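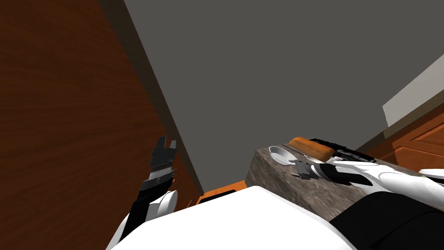

Settimio Leone brings his all-night set back to the Boltstead

Well, it's happening. Settimio Leone is playing the Boltstead in February, open to close, on his own, and I've been grinning at my phone since the announcement landed in my inbox just before breakfast. If you were at the last one you'll know why. If you weren't, you've probably heard about it from someone like me, at length, in a kitchen, when you were trying to get to the fridge.

For anyone new to him, Leone started out playing disco and Italian house in the back bar at Bruvier, which closed when the building was sold and is now a gym (I've been past, I couldn't go in). He had the early slot there for years, the one where you're playing to the bar staff and two blokes who've come straight from work, and I reckon that's where he learned to be patient. He'll sit on a groove for ages before he lets the kick come back in. It drives some people up the wall. I love it!

The Boltstead night is being put on by Nundel, the same crew who run the winter parties, and they've confirmed doors at 9 pm and a finish at 5 am. No support acts. I asked them whether he'd be taking a break at all and the reply I got was "he says no, we'll see", so I guess we'll see. Last time he handed over to nobody and ate a sandwich with one hand during a very long percussion record.

Tickets first, because they'll be the thing everyone asks me about. They're $72 flat, no tiers and no early bird, and the room holds 2,525 now that the upstairs balcony is open again. Nundel say 1,521 of those have already gone to people on the mailing list, who got a day's head start. I'm on the mailing list and still managed to nearly miss it - I was on a bus with one bar of signal and had to get off two stops early to make the payment go through. Worth the walk. The rest are on general sale from noon, and there'll be a small number on the door if any are left, though I wouldn't count on that myself.

There's a resale page as well, run through the venue, where you can hand your ticket back and it goes to the next person in the queue for what you paid. Please use it. I'm tired of seeing people asking silly money in the comments.
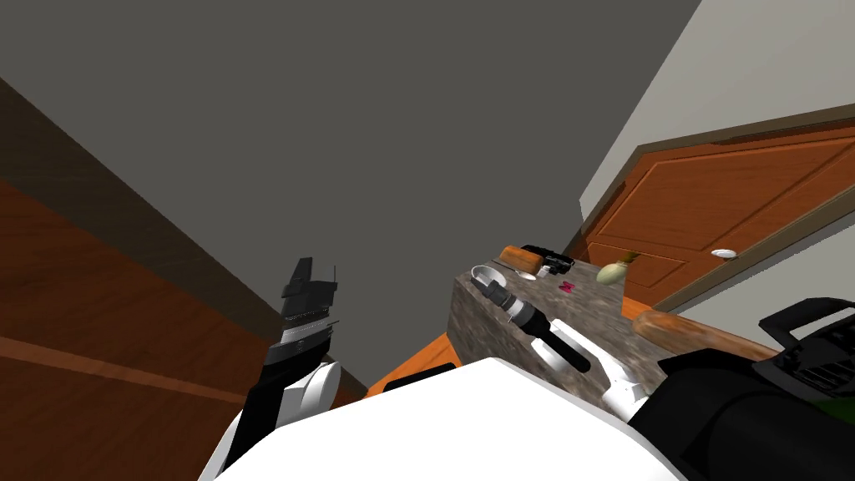

The sound is what I'm keenest to hear. Benedetti are bringing in their own rig for the night and leaving the house system switched off, and the plan is four stacks facing in to the middle of the floor, with the booth down at dancer level and no stage to speak of. I've heard that rig once before, outdoors, and the low end was gorgeous, really warm and never boomy, even right up close. The artwork Nundel have done for it is lovely too, all chunky shapes in black and white, a lot like the arm on the left up there with its rounded white joint and black casing, and they've even put one skinny line of green near the bottom, about as thin as the trim under that vent grille on the right. There'll be a run of the posters printed for sale by the cloakroom. I've already cleared a spot in my hallway.

As for what he'll play, your guess is as good as mine. His recent radio mixes have gone in a slower direction, plenty of dubby stuff and some odd synth records I couldn't name if you paid me, but he's always kept the big vocal tunes for the last hour. There's one he closed with at Bruvier on the final night, with the lights on and everyone hugging each other, and he hasn't played it out since as far as I can tell. I'm not going to say which one. If he plays it at ten to five in the morning I'll be a mess, and so will half my friends.

He's also got a new record on the way, a two-tracker on Nundel's own label, and there'll be copies at the merch table on the night before it goes anywhere else. I've only heard a clip of the A-side. It's got a rubbery bass line and what sounds like someone whistling in a stairwell, and my neighbour asked me what it was through the wall, which I'm choosing to take as a compliment.

A few practical bits. The Boltstead's front entrance is still closed for the footpath works, so you'll be going in off the lane behind the fruit market. The cloakroom is cash or card. Water is free at both bars, and they're doing toasties upstairs until 3 am, cheese or cheese and tomato. The night bus leaves from the corner by the old post office and takes around 30 minutes to get back to the centre, with the last one timed for after the finish. It's an 18-plus event, so bring proper ID, and a photo of your licence on your phone won't get you in.

I'll be there from doors, probably over on the left near the back stack, where there's a bit more room to move and you can get to the toilets without climbing over anyone. Come and say hello if you spot me - I'm hoping to have a quick word with Leone during the week before the show, and if he's up for it I'll put the chat on the site along with the set times for the upstairs room, which Nundel still haven't announced.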